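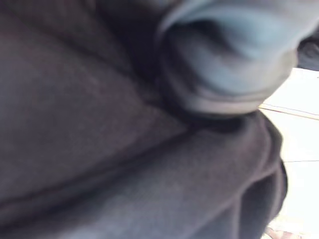 Dark charcoal fabric in close-up, with a paler fold turned back on itself.

RINHAM LAUNCHES FOLDING CLASS FOR PEOPLE WHO USE THE BED AS A WARDROBE

WORCOMBE, April – Rinham, the home-tidying school, today opened booking for Rurwood, a 30-minute class devoted to the clothes that are too clean for the hamper and too worn for the closet. Most homes keep these on the bed. Some keep them there until June.

The class covers two garments per person. Rinham tried four in its first trial and ran past lunch.

Soft, thick clothes get most of the time. Thin shirts fold the way the diagrams promise, while anything with the heft of a sweatshirt has its own views on the matter. It puffs up in the middle, creases where it likes and hides its sleeves.

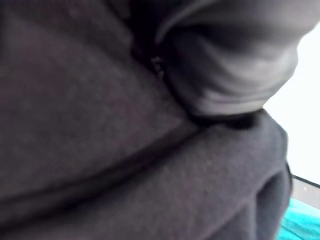
Students learn to find the hem first, turn back any rolled edges and press the air out with a flat forearm before making a single fold. They are also taught when to give up and use a hanger, a skill Rinham feels has been neglected by the rest of the industry.

Classes take place in a furnished bedroom at the school's Worcombe site. Folding is done on top of the duvet, as it is at home, on a surface that gives way just when support would be welcome. Tables are available on request and will be silently noted. 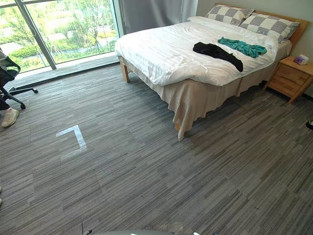
The Worcombe bedroom, with a black garment and a teal-green one on the duvet.

Rurwood joins Rivas, Rinham's longer course on closets, which 300 households have now completed. Rinham hopes to reach 1000 by next spring – a target it set before looking at the size of the parking lot.

Places can be booked at the Worcombe front desk from 9 a.m. Students should bring two items from their own bed, unfolded. Ironing is not covered, and the school would prefer not to be asked.

Press visits are by arrangement with the Rinham office.

ENDS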